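Household Goods and Materials - Notes for Session 8
Sorting mixed small goods

Hi all, these are the notes I promised. I talk faster than anyone can write, so I've typed up what I said plus a couple of things I forgot. If you missed Session 7 (surface finishes), get the notes from Heriberto Carhuamaca before you start on these, as I lean on them pretty hard.

1. What I mean by "mixed"

A mixed lot is any group of things that came in together and don't belong together. Most of what a thrift store or a reuse center gets is mixed. Somebody clears a kitchen drawer on a Sunday night, tips it all into one box, and there you go - a whisk, a dead flashlight, three lids and a bar of soap. I spent a long November at the Tasham reuse center doing almost nothing but this, and I still dream about lids.

The trick is deciding what you're sorting BY before you touch anything. You have four choices in this course:

by use (eating, cleaning, fixing, playing)
by material (plastic, metal, cloth, foam, rubber)
by form (open, solid, long, flat)
by condition (sell, repair, recycle)

Beginners almost always go by use, and it works great until you pick up something you can't name. Then the whole line stops while everyone has an opinion.

2. Sorting by form

I like form for a first pass because you can do it without knowing what a thing is for. Open forms are bowls, cups, tubs, anything with a rim and a hollow. Solid forms are blocks, balls, sponges. Long forms are handles, tools, brushes. Flat forms are plates and lids (lids again!).

Open forms give you the most trouble in a bin. They roll, they tip, they end up on their sides with other stuff leaning on them, and small things hide inside. Get them out early. Clear plastics are the sneaky ones, as you see right through the wall and your eye picks up whatever is behind it.

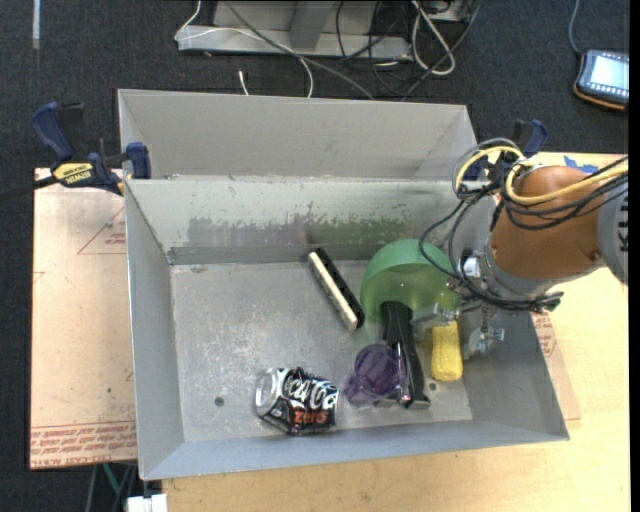
3. Working through a small lot

Take the green bowl first. It's lying on its side at the back, and it's see-through, so everything I said about open forms and seeing through walls goes double. The purple cup is the other open form, and I'd put the two of them together on the table right away, even though by use you might argue about it. The ribbed or faceted sides on the cup are a nice thing to feel for when you're working by touch.

The black tool with the ridged body is one of our long forms. I don't want you to name it! Write "long, black, ridged, handheld" on your sheet and move on. The yellow block is a solid, and the texture is worth a note, but you can't settle the material by looking. Pick it up, press it, weigh it in your hand, and only then fill in the material column.

Jad Twal asked whether color should be a column too. It can be, as long as you use it for finding things and never for grouping them. Color tells you very little about what something is made of.

4. Bins

A word about what you sort out of. Sloping walls are good for you: things slide toward the middle and you aren't digging in corners. Metal bins get scratched floors, and that doesn't hurt a thing, though I'd keep glass out of them. Set a second bin right behind the first if you have the room, so your first-pass items have somewhere to go without you turning around. At Tasham we had the second bin across the aisle for a whole season, and my back has never forgiven me.

Keep the lot small while you're learning. I'd say 10 things at the most. You can go up to 13 once your sheet is coming out clean, but past that people start skipping columns.

5. Filling in the Correa sheet

One line per item. Form goes first, then surface, then material, then condition. Leave use for last, and leave it blank if you aren't sure. A blank is fine with me. A guess in pen is a pain, because somebody downstream will believe it.

For surface, stick to the words from Session 7: smooth, ribbed, ridged, rough, textured. "Nice" is not a surface (you know who you are).

6. For next time

Bring a small mixed lot from home, nothing sharp and nothing breakable. Sort it twice, once by form and once by use, and bring both sheets. Circle any item that changed neighbors between the two - we'll spend most of the hour on those.

Reading: Markell, the chapter on containers. The 2023 printing has better drawings, but the older one is fine. Gumness is optional and pretty dry, so maybe with coffee.

Sheets go in the tray by the door before class starts.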